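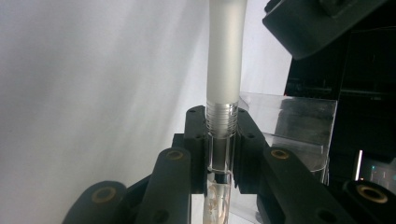

Exam Sign-Up: What Barow Learned From the First Week

Registration for the Barow regional entrance exam opened on 24th November at nine in the morning, and by ten past nine the sign-up page had gone to lie down. It came back before lunch. If you were among the people refreshing it in between, your application was saved as far as the last page you finished, and you can pick it up again with the same login.

The window stays open until the middle of December, so there is time. There is less time than it feels like there is, which every year's applicants discover in the final two evenings, all together, on the same server.

A few points from the help desk's inbox.

The fee is 60, paid once. Pressing the button again when the little wheel keeps turning does not make it turn faster. It does produce a second payment, and refunds for those go out after the window closes. Wait for the email before you try anything else.

Your name has to match your ID. That includes the middle name you have been avoiding since third grade. The test centers check at the door, and the person checking has a list and very little interest in your side of the story.

You may choose 2 centers, in order of preference. Fellby is already close to full, as it is every year, on account of the parking. Navarro has plenty of seats and a perfectly good bus that stops across the street, though you would think from the numbers that it was on the moon. If you are coming by bicycle, the Bikedeck behind the Navarro building is open to candidates from seven in the morning. Bring your own lock.

On the science paper: it is still 63 questions, and the order of the sections has changed. Chemistry now comes first, then biology, then physics. Several teachers have written in to say this is a mistake – several others have written in to say it should have been done years ago. Both groups used a lot of capital letters. The syllabus itself is the same as last year's, and the practice paper on the website has been updated to follow the new order.

Requests for extra time or a separate room need a letter from your school, uploaded as a PDF. We received 19 letters last year as phone photos taken at an angle, some of them very atmospheric. Please scan them. Most school offices will do it if you ask before the last bell.

Admission slips will be emailed once the window has closed. Print yours. The centers cannot accept a slip shown on a phone, and yes, we know what century it is.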